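Keeping a laundry robot on its feet: a talk with a cell technician at Jallard

Posted 31/08/2018

The kettle has only just boiled when I arrive, and my host is already apologising for the state of the bench, which looks perfectly tidy to me. She has been the cell technician at Jallard since the spring before last, and her charge is a two-armed machine that picks up clothes and puts them away. Everyone in the building calls it Gevia, after the software it runs on, and she talks about it much as my grandmother used to talk about her pony.

"People come in expecting me to spend my days at a keyboard," she says, handing me a mug. "A good half of it is looking at fingers. Fingers and cables, all year round."

I ask her to start with the fingers, then, and she is delighted to. The gripping surfaces wear where they meet, she explains, and cotton is harder on them than you might suppose, partly from the rubbing and partly from the fluff. Lint works its way in behind the tip and the finger no longer closes quite true. Her rule is to wipe both grippers down after every 17 hours of work, with a dry cloth first and then a barely damp one, and to run a thumbnail along the edge to feel for nicks. The last pair she changed had done 2,964 grasps, and she has kept them in a drawer — she fetches them out to show me, rather proudly, and makes me feel the worn side.

"You'd never see that by looking," she says. "But put a thin T-shirt in it and it slides straight out, and then everybody thinks it's the program."

The cables come next, and here she slows down a little, for she learnt this part the hard way. Each wrist has a cable that has to be long enough to let the arm turn fully and short enough not to catch a sleeve. When the cell was first set up in March, she left the left-hand one too generous, and it snagged a cardigan and pulled a connector half out. It took her most of an afternoon to find the fault, the arm being perfectly well behaved until it was asked to reach across itself.

"So now I do what I call the stretch," she tells me. "I take both arms slowly through everything they can do, with the power limited right down, and I watch the loops and nothing else. I don't look at the hands at all. If a loop goes tight or flops about, I stop and move the clip."

Setting the grip is the part she enjoys most. Darkus, who supply the fingers, send them out with a closing force that suits boxes and bottles, and for clothes she brings it down and then creeps it up again a little at a time. Her test pile holds 18 garments and she won't sign anything off until the machine has been through the lot. A doubled hem or a collar wants a wider opening than a single layer, she says, and a heavy seam can trick the finger into thinking it has hold of more than it has. Everything goes into the log, a fat blue binder that had reached entry 534 on the day of my visit.

Does she ever get tired of it? She thinks about this for some time, and tops up both our mugs while she does.

"I get tired of the fluff," she says at last. "I don't get tired of watching it pick something up properly."
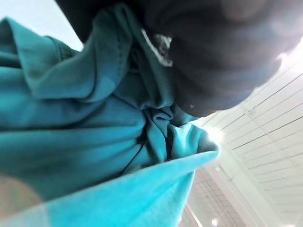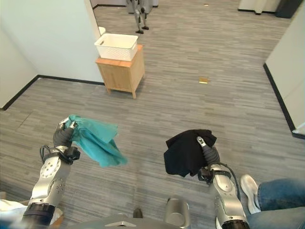
Teal cloth in the gripper, close to and then from further back, with a black cloth in the right-hand gripper in the second picture.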